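第4章 手持夹爪示教

分享 18　评论 3

本章说明如何使用 Terkus 手持夹爪录制示教动作，并将录制结果导入 Matico 控制器。开始前请先完成第3章的网络设置。

4.1 准备工作台

1. 选用浅色、无反光的平整台面。台面应固定，录制过程中不得移动。
2. 清走与任务无关的工具。任务需要的物体和容器留在台面上，按任务单摆放。
3. 关闭正对台面的射灯，使用顶部均匀照明。
4. 将手持夹爪的数据线理顺，留出足够余量，手臂伸到最远处时线缆不应绷紧。

注意：录制同一组动作时，照明不要中途改变。如需改变，请结束当前组，另建一组。

4.2 检查夹爪

1. 握住手柄，完全张开夹指，再完全闭合，重复2次。
2. 观察屏幕上的开度数值。完全闭合时应显示 0，完全张开时应显示 100。
3. 若数值不归零，进入“设置—开度校准”，按提示重新校准。
4. 检查夹指上的螺钉是否松动，用随机附带的内六角扳手拧紧。
5. 用干布擦拭夹指内侧和镜头。不要使用酒精或其他溶剂。

小心：夹指闭合时有夹手危险。校准过程中请勿将手指放在两夹指之间。

夹指表面的细小划痕不影响使用。如内侧接触面出现开裂或脱落，请成对更换，不要只换一侧。

4.3 录制动作

1. 在控制器上选择“新建任务”，输入任务名称。名称最多32个字符，支持中文。
2. 将夹爪移到起始位置，夹指完全张开，保持静止，直到指示灯变为绿色。
3. 按一下手柄侧面的按钮，听到一声提示音后开始动作。
4. 以平稳的速度靠近物体，夹取，移到目标容器上方，松开。
5. 退回到起始位置附近，再按一下按钮结束录制。
6. 在屏幕上选择“保存”或“放弃”。动作中有明显停顿、碰撞或掉落的，选择“放弃”。

每项任务请录制不同摆放位置下的多条动作。只在一个位置录制，控制器可能无法适应物体位置的变化。

注意：移动时手腕不要急转。速度过快会使定位丢失，屏幕显示错误代码 632。出现该代码时，将夹爪放回起始位置，等指示灯恢复绿色后重新录制当前这一条。

夹指张开、带竖缝的白色篮子位于台面远侧时的腕部视角：

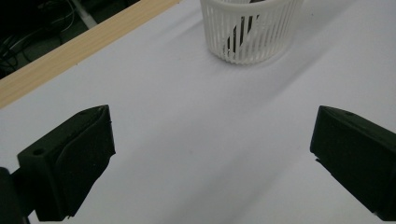
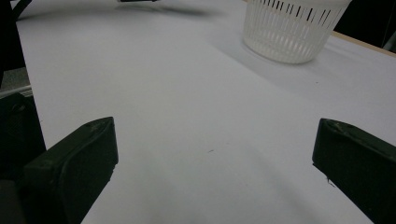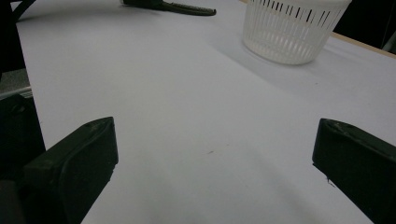

4.4 回看与导出

1. 进入“任务列表”，选择刚才保存的任务，逐条播放。
2. 确认每条录像中夹指的开合与开度曲线一致。若曲线滞后于画面，请检查数据线接头后重录。
3. 勾选需要的条目，选择“导出”。导出期间请勿断电，也不要拔下存储卡。
4. 在 Matico 控制器上选择“导入示教”，等待校验结束。校验不通过的条目会列在屏幕下方，可单独删除。

4.5 首次回放

1. 确认机械臂活动范围内没有人员，急停按钮伸手可及。
2. 将速度设为最低档。
3. 选择“单步回放”，每一步确认后再继续。
4. 单步回放无异常后，方可切换到“连续回放”。

警告：首次回放必须有人在场看守。机械臂运动时不得伸手整理台面上的物体。

说明：使用 Turcotte 转接座的用户，回放前须在“工具参数”中重新填写夹爪长度，否则夹取高度会有偏差。转接座的安装方法见附录B。

本章由 Drodivport 技术文档组 Melquiades Espinoza 编写，修订日期：2021年7月14日。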